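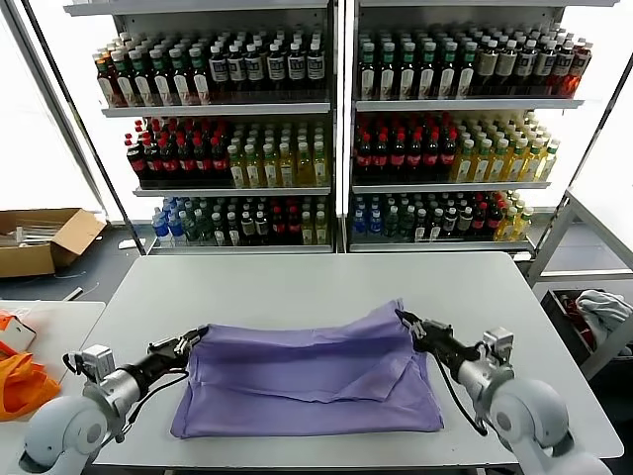
Purple cloth on a white table.

The Last Season on Grista

The notice went up on a Grista screen in May, between the second and third episodes of a show she had already seen twice. It said the service would close at the end of the month and that subscribers should finish anything they had started.

She had started 42 things. The app kept the list for her under Continue Watching, and she scrolled through it while her tea went cold. Most of them she had quit in the first ten minutes. There was a cooking contest, a film about a submarine, and six seasons of Eynon, which her brother had told her to watch before he moved away.

She called him that night.

"Grista is shutting down," she said.

"I thought it already had."

"I never finished Eynon."

"How far did you get?"

She looked. "Season one. There's a man standing on a dock."

"He's on the dock a lot," her brother said. "You've got time. It's only about a town."

The town was called Somley. It had a ferry, a bank and a sheriff who did not like the ferry. She watched two episodes a night after work, then three. She learned who owned the bank. She learned that the man on the dock was waiting for a boat that had sunk before the first episode, and that everyone in Somley knew this except him.

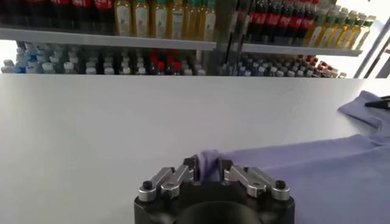

Her brother had seen it when it first came out, and he didn't remember much. She would call to tell him that the sheriff had quit, and he would say, "Did he?" and she would have to explain it. Some nights they talked longer than the episode had run. Before May they had spoken at Christmas and on birthdays.

A company called Jurkix bought part of the Grista library, and there was a page where you could look up which shows would move over. She typed in Eynon and got nothing. She tried it again with the word "the" in front. Then she wrote to customer support and was told she was number 882 in line. She left the window open while she made dinner, and when she came back the chat had closed.

With one night left she had four episodes to go. She called in the afternoon and asked if he still had an account.

"I think so. I never canceled it."

"You've been paying for it this whole time?"

"I guess I have."

They started at seven, each in their own living room, with the phones on speaker. He was a few seconds ahead of her, so she heard every line twice. After the second episode they paused to let him feed the dog. During the third, the picture dropped to gray squares and she had to restart the app, and he waited.

The last one ran long. At 40 minutes in, the man on the dock picked up his chair and carried it up the hill to the bank. The sheriff held the door.

At midnight the picture stopped. There was a logo, then a sentence thanking her for being a member.

"Did yours stop?" she said.

"Yeah. Just now."

"How does it end?"

He was quiet for a while. She could hear the dog's tags against the bowl.

"He goes in, I think," her brother said. "I'm pretty sure he goes in and sits down."

"And then what?"

"Give me a minute," he said. "Let me try to remember."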